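Plirent opens the doors of its chore kitchen and asks how much of the housework a machine can really take on

For immediate release, April

Plirent, the household automation workshop based in Osei, is today sharing the first findings from its chore kitchen, a long and sometimes rather humbling look at whether robots are ready to help with the small jobs that fill up an ordinary day. The short answer is that they are ready for a few of them, given patience and a clear worktop, and that a good many others will have to wait. The longer answer fills a report of 49 pages, which we are making free to anyone who would like to read it with a cup of tea.

The project, which we have called Jusska, began with a simple question that friends and neighbours kept putting to us whenever they heard what we did for a living: can it do the dishes yet? We never had a good reply. So we drew up a list of chores that people told us they would gladly hand over, from folding tea towels to wiping down a shop counter at closing time, and we set about trying them on a two-armed robot with plain grippers, the sort of equipment a small firm might reasonably hope to own one day.

Over the course of the project the robot made 390 attempts at the chores on our list. We have written up every one of them, including those that went wrong in ways we would rather forget (there is a whole chapter on tea towels, and we are still a little sore about it). Picking up a firm, dry object and setting it down somewhere else is now dependable enough that our team has stopped watching it with held breath. Anything soft, slippery or half full remains a struggle.

Kitchen appliances turned out to be the part of the work we enjoyed most, and the part visitors ask about first. Warming up a bowl of soup is such a small thing for most of us that we hardly think of it as a chore at all, yet it asks a machine to open a door, carry something without tipping it, close the door again, choose a time and press start. We broke the job into 5 stages and scored each one separately, so that readers can see just where things tend to go astray.

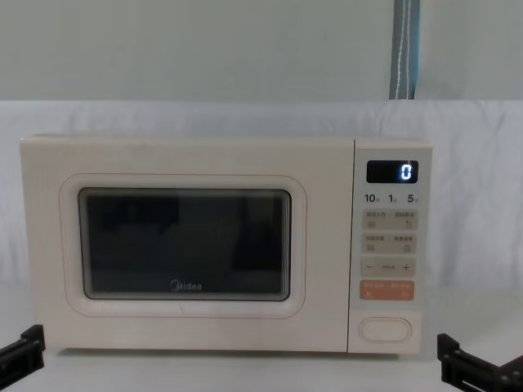 Doors were kinder to us than we had feared. A microwave that opens at the press of a button suits a gripper very nicely, much more so than one with a handle to be tugged. Flat touch panels are another matter, as there is very little to feel for and a finger's width too high or too low can mean a different setting altogether. Our engineers spent many afternoons on this, and they have come away with a lasting fondness for big, well-spaced buttons. We would love to hear from appliance makers who feel the same way.

The soup itself is still a job for people. Our robot can manage an empty bowl quite happily, and a bowl of dry rice on a good day, but we are not yet willing to let it carry hot liquid near anyone, and the report says so plainly. We think families and shopkeepers deserve to hear that from the people doing the work, long before anybody tries to sell them anything.

The shop-floor half of the project was carried out with our partners at Arker, who kindly lent us shelving, crates and a great deal of good advice about how stock rooms are run in real life. Facing up tins on a shelf went well. Flattening cardboard boxes did not, and we hope to come back to it.

Plirent will now carry the work on for a further 3 months, with laundry sorting and table clearing next on the list. We will be holding open afternoons at the Osei workshop from 2pm, and everyone is welcome, children included, whether you are keen on the idea of a mechanical helper or thoroughly doubtful about it. Some of our best suggestions so far have come from the doubtful ones!

About Plirent

Plirent is a small, independent workshop which studies and builds helpful machines for homes and small shops. The Jusska report is available free of charge in print and as a download. Printed copies can be collected from the front desk at Osei or requested by post.

Notes to editors

Journalists are warmly invited to visit the chore kitchen and see the work for themselves. Please contact the Plirent press desk to arrange a time. Mornings are usually quietest.

Ends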